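Tilturent Hand Gripper Kit, build 2

Shared workshop listing. Parts and drawings, unassembled. Last edited 15/12/2022 by Tomomi Shibata.

The Tilturent is a two-finger gripper you hold in your fist and squeeze. Black links, metal rods, and a pair of small blue pads on the gripping faces. It is meant for people building a home laundry-folding arm who want to try the fingers by hand before they spend money on motors. We think that is the right order to do things in. We are less sure about the laundry-folding arm.

The kit has 71 parts, counting every washer. Plerkance, who drew up the first version, called it "an evening's work." Sanne Claeys built hers over most of November and had to ream out the pivot holes before the fingers would close evenly. 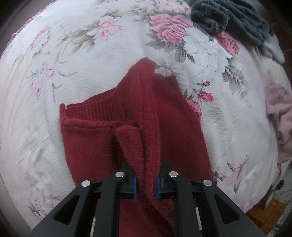
Build 2 gripping a folded edge on a red knit.

Knits are what most buyers ask about, so some cautions. A fold that already stands up is easy to pinch. A garment lying flat is another matter, and we would not promise you anything there. Thick, fuzzy fabric gives the pads more to hold than a thin dress shirt does. Anyone claiming their fingers "handle all textiles" should be asked for a list.

The Kudo motor mount fits the back plate with two screws. The Uvero mount is advertised as fitting and needs filing.

Pads are glued on. Plerkance rates them for 3000 squeezes, a figure we have not checked and don't know how they got. Buy a spare set.

Price: 88, pads included, motor not included
Spare pads: ask at the bench
Assembled units: no
Returns: unopened bags only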